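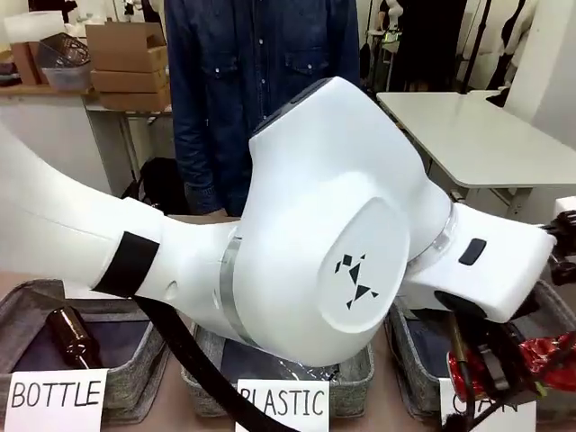

I finally quit my grocery list app, and I feel a little silly about how happy it's made me.

Some background. I've been using Siltari for years to keep track of what we need from the store, and for most of that time it was great. You typed "eggs" and there were eggs. Then last spring it got an update with aisle sorting and a recipe tab and something called a pantry score, and suddenly I was getting a notification at ten at night telling me my pantry was "trending low." My pantry is a closet with a light that sticks! I did not need it to trend.

The breaking point came in October. I opened the thing in the parking lot, standing in the rain with a cart, and it wanted me to log in again. I couldn't remember the password, the reset email wouldn't load, and I ended up shopping from memory. I came home with three kinds of mustard and no dish soap. We washed dishes with shampoo that night (works fine, smells like coconut, would not recommend for mugs).

So I went to paper. I dug a pad out of the desk drawer, one of those long skinny Tronberg ones with the magnet on the back, stuck it on the fridge and wrote DISH SOAP on it in very large letters.

The first week was rough. I kept forgetting to tear the page off, and twice I was halfway to the store before I remembered it was still hanging on the fridge door. I also found out that my handwriting has gone completely downhill. There was a word on that first list I still can't read. It could be "limes" or "lamps." I bought limes.

But then it got good. Everybody in the house writes on it now, which never happened with the app even though we all had it on our phones. I get messages on there. Somebody wrote "good cheese" and somebody else wrote "define good" underneath it, and by Friday there was a whole argument running down the margin. My kid drew a very nice pear instead of writing the word pear. I've kept that page.
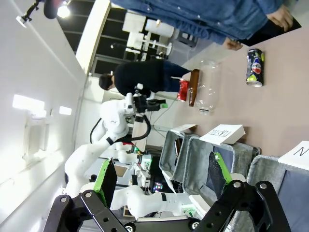 I've also started writing the list in store order, and I was surprised how fast I got it down. Produce first, then bread, then the long slog through the middle, frozen at the end. I tried drawing a little map of the store on the back of an old list and it took me one sitting, apart from the baking aisle, which they move every time I turn around. If you've shopped at the same place for a long time, you probably have one of these maps in your head too. Try it! It's weirdly fun.

A few things I've changed along the way, in case you're thinking of switching:

- A pencil on a string. Pens walk off in my house, and the ones that stay don't write on a pad that's hanging up.
- I take a photo of the list before I leave. Yes, that's my phone again, but at least it doesn't want a password.
- I leave the bottom 2 inches blank for the stuff I remember while I'm putting my shoes on.
- Anything that isn't food goes on the right side. Batteries kept getting lost between the beans and the rice.

Are we spending less? I don't think so. I had a look at the receipts and the last one came to $63, pretty normal for a midweek trip with no meat on it. I do think I throw out less cilantro. I used to have cilantro saved as a "favorite" in the app, so it went on every single list whether I had plans for it or not – and I never have plans for cilantro.

The one thing I miss is the history. Siltari could tell me when I last bought coffee filters, and it turned out I liked knowing that. I've been sliding the used lists into an envelope in the desk, but I doubt I'll ever go looking through it for coffee filters.

A friend has been pushing me to try Meva, which she swears is just a plain list with nothing else going on. Maybe it is! They all start out that way, though, and I've still got most of this pad left plus another one under it in the drawer. Anyway, we're out of limes, so I need to go write that down before I forget.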